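Sarura learns about handles, slowly

2020-04-06

The arm has a name now. It is called Sarura, after I lost an argument with Donnie Tennant, and it lives clamped to the end of my workbench, where it can reach the vice, the kettle and my left ear. 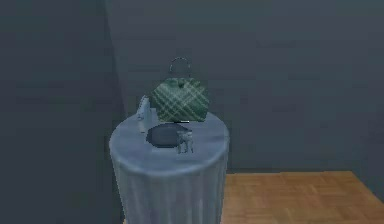 Since September I have been trying to get it to pick things up off a table without supervision. The real arm has 2 speeds, timid and violent, so most of the work has moved into simulation, where the crockery is free. I build a room, put a table in it, scatter some objects about and let the planner decide where it would like to grab. Then I look at its answer and go for a walk.

The handbag is the one that's costing me my evenings. I put it in for its handle, a thin loop standing straight up, which any toddler would see as the place to get hold of it. The planner prefers the body of the bag. It goes for the widest bit, every time, with the jaws open as far as they'll go, like a man trying to eat a melon. Out of 60 attempts last night it chose the handle 2 times, and I suspect both were a mistake.

Donnie thinks the collision shape is to blame. I had wrapped each object in a simple hull to keep things quick, and a simple hull fills in the hole under a handle, so as far as the planner knew there was nothing there to hook a finger through. He explained this very kindly, for him. I have since split the bag into separate pieces and the loop is a loop again. The cost is that each run takes 20 seconds longer, and my laptop now makes a noise I associate with airports.

The plate is a different sort of misery. It's flat and dark and lies there, and the only sensible way to lift it is by the rim, with the little grey animal standing right where I'd like one of the fingers to go. I could move the animal. Achilleas Antoniadis, who shares the workshop and most of my biscuits, says that would be cheating. He's right, so it stays.

I also made the white figurine a bit see-through, thinking it would be a fair test of the depth side of things. I regret this. Against a pale tablecloth it gives the segmentation code a nervous breakdown, and I've spent 112 lines of Python trying to talk it round.

Next job is the gripper pads. The printed ones have worn smooth and I want to try a strip of old inner tube, glued on and trimmed with a knife. Donnie has offered a bicycle for the purpose. I've asked him whether it's his bicycle and am waiting to hear back.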